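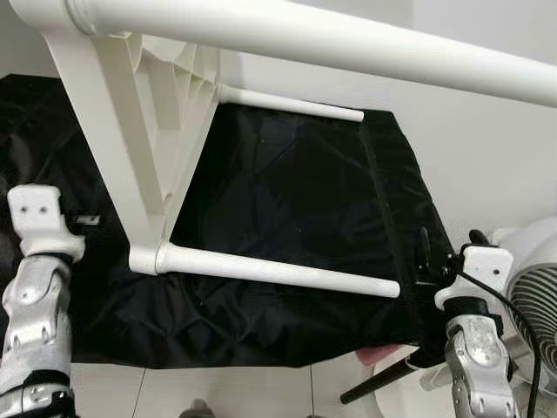
Both grippers down at the black cover, fan off to the right.

Thu 1 August

I get asked a lot how I manage to record robot examples at home without losing my mind, so I finally sat down and wrote out what works for me. I've been collecting for the Vullow project since May, mostly household jobs: covers, cloths, laundry, tidying things off a floor. My setup is in the back half of the house and it is not fancy. These are the tips I wish I'd had taped to the wall in my first week!

Do the job by hand first. I mean with your own two hands, a few times over, at the speed you'd like the arms to go. You'll find the awkward bit right away (with fabric covers it's nearly always a corner) and you can decide how you want to tackle it before you hit record. If I skip this I end up making decisions in the middle of a take, and those takes are full of little pauses where the arms just hang there. The model learns the pauses too, bless it.

Thin slippery fabric is its own thing. The nylon kind of cover slides out of metal fingers if you only catch one layer, so I go in for a fold and close slowly. Look for a wrinkle that already stands up a bit. If the material is pulled flat, push it from the side with one gripper until it bunches, then take the bunch with the other. A strap or a handle is even better - grab that and half your trouble is gone.

Keep an eye on the cable. Before every take I swing the arm all the way out to its farthest reach and watch where the cable goes. You want slack, but not so much that it loops around whatever is standing nearby. Anything with a grille or a knob will find that loop sooner or later, fans especially. I lost a very nice take in May that way and I'm still a little sore about it.

Change things up between takes. Mine go in sets of 12, and after each set I move something: the cover gets bunched on the other side, the stand turns a bit, a different odd item goes on the floor. Don't clear the room down to bare tile, either. Real floors have stuff on them and the examples should too. What I don't change is the wording of the task. "Straighten the cover" stays "straighten the cover" all day long, or the labels turn into soup.

White on white is tricky. White stand, white wall, pale floor - on a small screen it all melts together and you can't tell how far away a rod is. I turn up the screen brightness and pull the curtain halfway so there's a bit of shadow along the edges. A side lamp does the same job after dark.

Keep the fumbles, within reason. If I drop the hem and pick it up again cleanly, that one stays in and gets marked "recovered." Dlamini, the outfit that checks our uploads, likes having a few of those in each batch. If I bump the stand hard enough to shift it, I stop and bin the take. Out of 31 takes last weekend I threw away 6, and that was a decent day for me.

Stop before you're tired. My limit is 11 takes past lunch and then I'm done, whatever the sheet says. My wrists get lazy and the grippers start to swoop in at funny angles (you can really see it on playback, it's embarrassing).

A few small things:

Wipe the fingers with a dry cloth between sets. Lint builds up in the joints.

Check the finger screws every morning. Mine work loose, and a wobbly tip feels just like a bad grab.

Write your notes right after the set, on paper if need be. I use the Zakevov log sheet with an extra column for "weird stuff."

Name the folders the same night. I know, I know.

Next up I'm doing a page on towels, which I've been putting off. If you're in the Varnedstead group and you've got a good trick for getting hold of a hem near the floor without scraping the fingertips, please send it my way!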